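**String tension thread, 2025-03-06.** Posting my numbers from the Randberg indoor block in February.

1/ Setup: two identical frames, same grip, same overgrip. One strung with Drustum full bed, one with a Drustum/Clonolum hybrid. Poly in the mains on the hybrid.

2/ Both strung on the same machine, same day. Constant pull, two-piece, no prestretch. I stopped prestretching poly last season. It made the first hour better and everything after that worse.

3/ The full bed lost up to 40 percent of its total drop in the first session. After that the curve flattens out. The hybrid drops slower and keeps dropping.

4/ Serve placement got worse before I could feel any change in the bed. Long misses first, then wide. If your second serve starts landing deep, check tension before you change your toss.

5/ Indoor hard court only. Clay will notch the mains sooner, and I have no data on grass.

6/ Pictures.

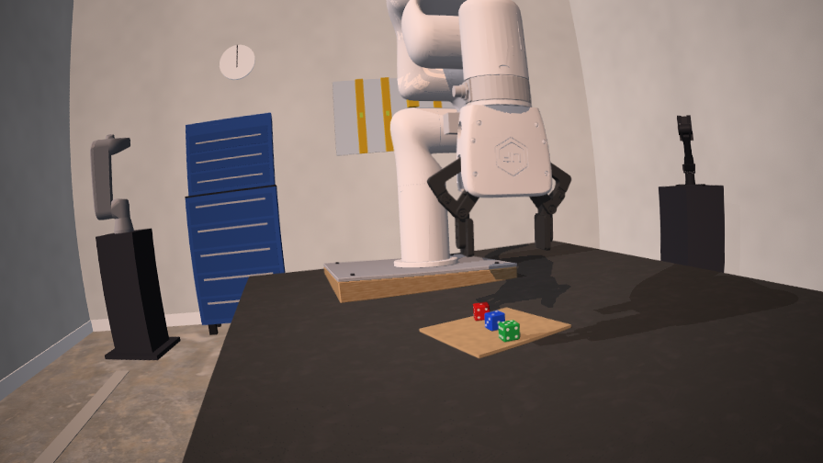
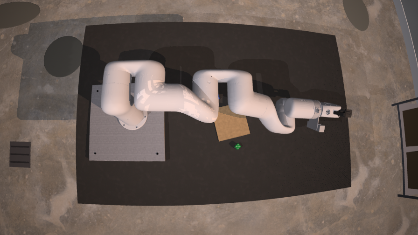
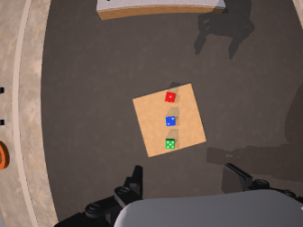
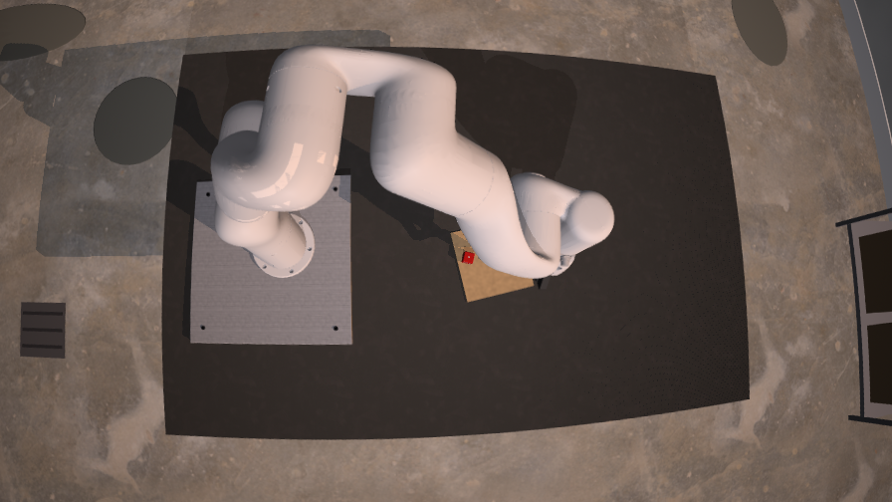 7/ On restringing: I cut the full bed out after 3 matches. The hybrid stays in until the crosses stop sliding back.

8/ Someone asked about the Pylypenko multifilament. Tried it in the crosses for 2 sessions. Comfortable, frays early at the upper hoop, launch angle too high for me on returns.

9/ Next block is the same frames with the full bed strung slightly lower. Same balls, new can each session. Will post the readings in this thread.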